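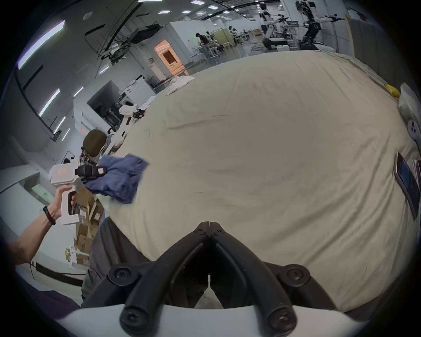 Hand-held grippers over the big cream sheet on the folding table at Wallell. Photo: Lorenz Danzer

News > Local business > Wallell

Laundry staff take the lead as robots learn to fold

14 comments | 60 shares

The folding team at Wallell, the linen service on the Dredov estate, has a new job on the rota this June. For part of every shift, staff put down the sheets they would normally fold by hand and pick up a pair of grippers instead, and what they do with them becomes the lesson for the robots on the other side of the room.

It is a lovely thing to watch. The grippers have a pistol-style handle and a set of black jaws, and in practised hands they can pinch the corner of a cloth, lift it, carry it across and lay it down again with surprising delicacy. Each go is recorded and passed to the project's software, called Mushi, which uses the movements to work out how a robot arm might do the same job.

Nine members of staff have trained as demonstrators so far, all of them from the folding and sorting tables. Wallell asked for people with years of handling linen behind them and had more names than places. The demonstrators are paid a higher hourly rate while they are on the grippers, and the sessions are kept to 60 minutes because the wrists do get tired.

"The first morning I couldn't pick up a flannel," said Lorenz Danzer, who has worked at the laundry since leaving school and now looks after the demonstration rota. "You've got ten fingers your whole life and suddenly you've got a pair of pincers. By the end of the week I was doing pillowcases and feeling very pleased with myself."

Big flat sheets are still the hardest. They ruck up in the middle, they slide, and they look different every time they land on the table, so a robot that has learned one pile of creases can be baffled by the next. Small cloths are going much better. Vuvier, the engineering firm working with the laundry, says its arms can now manage hand towels and cleaning cloths without help on most attempts, although a good folder is still far quicker.

For the people on the floor the biggest change is in who gets asked. Vuvier's engineers used to arrive with a plan and a list. Now the two sides meet over tea at the start of the week and the folders say what they think is worth teaching next - and, just as often, what is being taught wrongly. It was the night shift who pointed out that the recordings all began with the cloth already nice and flat, when real washing arrives in a knot. The sessions were changed within days.

There have been worries too, and staff have been open about them. A meeting in the canteen ran well past its finishing time, with most of the questions about hours. Wallell has agreed in writing that nobody's contract will be cut as a result of the trial, and that any robot brought into daily use will start on the small, dull items that people are happiest to hand over. The agreement will be looked at again when the trial ends, and some workers would have liked it to run longer.

Danzer says he understands the nerves but is enjoying himself hugely. "I've folded things all my working life and no one ever asked me how I do it," he said. "Now there's a room full of clever people wanting to know why I turn my wrist at the corner. I had to go away and think about it!"

Next on the list are fitted sheets, which the team has been putting off. Families of staff are invited to come and have a go with the grippers at an open evening on Friday, from 6pm.

Comments

marge_t
My sister is one of the demonstrators and she hasn't stopped talking about it. So pleased they asked the folders first.

Oldpress
Worked in a hotel laundry for years, my shoulders would have loved this. Let the machines have the towels.

K. Dunmore
Good that it's in writing but what happens after the trial? Would like to see a follow-up on that.

bobbinhead
If it ever learns fitted sheets can it come round to mine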